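Experience hosts wanted, Gratilel
Weekend and Friday evening work 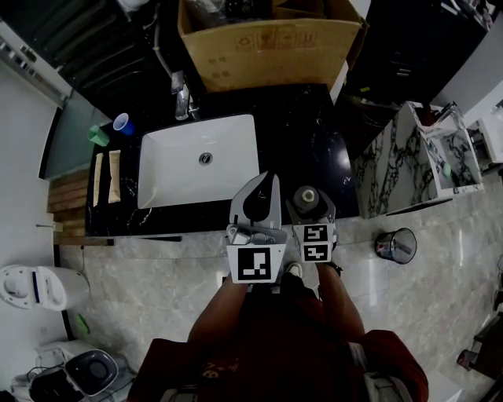 One of last year's hosts told us that the groups are easier than you expect, and that most people who have been given a day out as a present arrive in a good mood and want to chat. She also said to bring decent shoes.

Gratilel sells gift days and short breaks in and near Prirnov. We need hosts for the August season, when almost 89 bookings a week come through our desk. You would meet guests, check their vouchers and stay with them until the activity starts. The days include the Studen brewery tour, pottery at Shin and an overnight stay with breakfast.

Groups are no larger than 10. Shifts last five hours and you can choose mornings or afternoons. Training is paid at the same rate as shifts.

You must be over 18 and able to get to Prirnov by 8.30am. A driving licence is useful for the Studen tour. Experience with the public helps but we will consider anyone reliable.

To apply, send a CV and a short note of the days you can work, quoting reference 883. Applications close on the last Friday of the month.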